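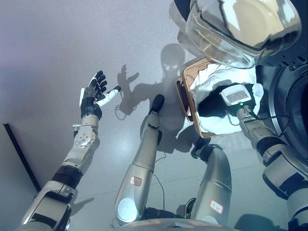

Corinne Habel
Staff writer, workplace and technology

Keverley's shared robotics workshop will start enforcing a written set of house rules for humanoid robots on Monday, and the longest section in the document concerns stickers.

The rules run to 24 pages. They were drafted by Lurnell, the company that operates the building, after a winter of meetings with the tenants who bring machines into it. They cover who may stand where, what has to be unplugged before lunch, how a robot is to be left overnight and which door it may come in by (the wide one). Stickers get four pages of their own, with a table.

Anyone who has spent time close to one of these machines will know why. A robot leg may come from the factory with a serial number in a place that can be read only by lying on the floor, so people add their own labels, in their own handwriting, on whatever flat bit of metal is handy. The white ones with a red border, sold by the roll for jam jars and filing boxes, have become something close to an industry standard without ever having been proposed as one. There's one on each leg here, filled in by hand and much too small to make out from above, where the robot's own head happens to be.

Under the new rules, handwriting is still allowed. Lurnell had wanted printed labels only. Tenants pointed out that the shared label printer has been out of order for most of its life, and the draft came back with the word "printed" replaced by "legible." Legible is then defined, at some length, as readable by a person of ordinary eyesight standing outside the marked floor area. That means bigger letters, or a smaller floor area, and the document leaves tenants to work out which.

Each label must now carry the name of the part, the date it was last inspected and the initials of whoever did the inspecting. Nicknames are permitted "in addition to and below" the part name. An early draft banned them. That clause drew more written comments than the emergency stop procedure, and it did not survive.

The section on cables is shorter and a good deal sterner. Any wire that leaves the body of a robot and touches the floor has to be taped down, covered or routed away from the feet before the legs are powered. A wire attached to something a robot is holding has to be secured along the arm at two points at least, with enough slack for the elbow to bend all the way. Small electronics held in a hand are treated as part of the robot for as long as they are held there, even if they belong to someone else and were only put there for a minute. The phrase "only for a minute" appears in the rules in quotation marks, which suggests somebody on the drafting side had heard it before.

Indicator lights get a paragraph too. A green light on a device may not be taken as a sign that the robot holding it is safe to approach. It says something about the device, and what it says varies by maker. Lurnell asks tenants to write down what each light means and post the list by the door. One tenant's list, submitted early as a model for the rest, has an entry reading "blinking amber - ask."

Onine, which rents the largest bay in the building, has already moved its teams over to the new rules and reports that the adjustment was mostly a matter of tape. The company did object to the rule on working hours. No robot with legs may be run for more than eight hours between inspections, and the inspection has to be done by a person who was not operating it. Onine argued that on a slow evening this means going next door to borrow somebody. Lurnell replied that this was the idea.

Going next door usually means going to Saragih, a smaller outfit that works on hands and grasping. Saragih's staff have agreed to inspect for their neighbors on the condition that the favor is returned and that the neighbors stop storing props in the hallway. Props have a heading of their own in the rules. Cloths, baskets, trays and other household items used for handling work are to be kept in a bin with a lid, and anything woven is to be checked for loose strands that might catch in a finger joint. Cloth is to be taken off the work surface when the arms are not in use. The rule doesn't say folded, although I'm told there was a discussion.

There is also a fine. A tenant found running a machine with an unlabeled limb, an unsecured cable or an inspection out of date will get a written warning, and after a second warning will be charged $3,000. Lurnell says the money would go toward the building's safety equipment. Asked whether that might include a label printer, the company said it would take the suggestion under advisement.

Some of what is in the document is plain good sense that most shops follow anyway, at least when visitors are expected. Keep people out of reach of both arms, at full stretch, plus a step. Test the stop button at the start of the day and say out loud that you are doing so. Never lean over a robot to read its label, which brings us back to the stickers.

Other parts are more ambitious. A robot left standing overnight must be supported from above or seated on a base that holds it without power. Open hands are to be left with the palms facing in, a rule that seems to come from a desire to protect fingers and thumbs from passing sleeves. Several people in the building have said they will miss coming in at seven in the morning to find the thing apparently about to make a point.

Shadows come up as well, to my surprise. The section on lighting asks tenants to set overhead lamps so that a robot's shadow does not fall across floor markings or hide a cable lying on a pale floor. It's a fair request, and harder than it sounds in a building where the lamps were hung for storing furniture. A dark wire inside a dark shadow is easy to lose track of, for a person or for a camera, and both tend to find it with their feet. Tenants may apply for an extra lamp. The form is on page 19.

None of this has the force of law, and Lurnell is careful to say that its rules do not replace any national or state requirement or the manual that came with the machine. Where the manual is stricter, the manual wins. Where the manual is silent, tenants are told to write to the maker and keep a copy of the answer. Where the maker does not answer, they are told to keep a copy of the question.

The rules will be reviewed in December. Comments can be left in the box at the front desk until then, and they will be read, Lurnell says, provided they are legible. Tenants who need labels before Monday can pick up a roll from the same desk. They are white, with a red border.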